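# Elogio de la torre abierta

*En los talleres de barrio todavía hay quien prefiere el destornillador a la garantía* 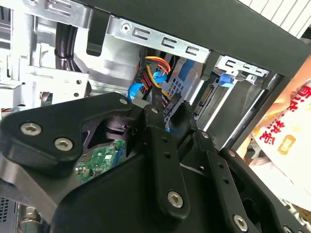
*Metal plateado, ranuras en forma de C y, a la derecha, una pequeña pestaña azul: la anatomía de las bahías de disco.*

Hay dos clases de personas: las que jamás han abierto su computadora y las que guardan en un frasco los tornillos que les sobraron al cerrarla. Higinio Magaña pertenece a la segunda y lo lleva con dignidad. Tiene 4 frascos en el taller Tristusis, el local estrecho donde desde hace 22 años recibe torres de escritorio que sus dueños dan por muertas.

—Muertas casi nunca —dice—. Sucias, siempre.

La torre de escritorio es un mueble que nadie eligió por bonito. Pasó la vida bajo la mesa, recibiendo patadas y migas, y a cambio ofrecía algo que los aparatos delgados de hoy consideran una vulgaridad: se dejaba abrir. Adentro esperaban los soportes metálicos, los cables que iban a donde podían y una placa verde poblada de componentes diminutos, como un municipio visto desde el avión.

Magaña siente especial ternura por las jaulas de discos. Las ranuras, explica con la paciencia de quien ya lo explicó ayer, permiten deslizar la unidad hasta que coincida con su tornillo. «Hasta que coincida» puede significar un segundo o la tarde completa. Las pestañas de plástico de colores llegaron después, para ahorrarnos el desarmador, y nos enseñaron una palabra nueva: *crac*.

Su socia, Yareli Escobedo, es menos sentimental. Lleva las cuentas, contesta el teléfono y opina que una máquina con más cinta aislante que cable debería descansar. También es la única que sabe qué hay en las cajas del fondo, rotuladas «Bronden, fuentes» y «Clornberg, no tocar». La segunda contiene adornos navideños.

Los clientes llegan con peticiones modestas. Un notario quiere recuperar 3 carpetas y no desea explicar cuáles. Una maestra jubilada exige que su procesador de textos siga teniendo el mismo tono de azul. Un muchacho trae el gabinete Keskinen de su tío y pregunta si «correrá juegos». Correrá, le contestan, los de aquella época.

La reparación, vista de cerca, tiene poco de épica. Se desconecta la corriente, se quita el panel lateral, se busca una lámpara, se busca el desarmador que estaba aquí mismo. Los nudillos encuentran el borde de la lámina antes que los ojos. Luego viene el reencuentro con los conectores, que sólo entran de una manera y siempre se intentan primero de la otra.

En julio el taller cerrará unos días para pintar las paredes. Escobedo eligió el color; Magaña pidió que no le movieran los frascos.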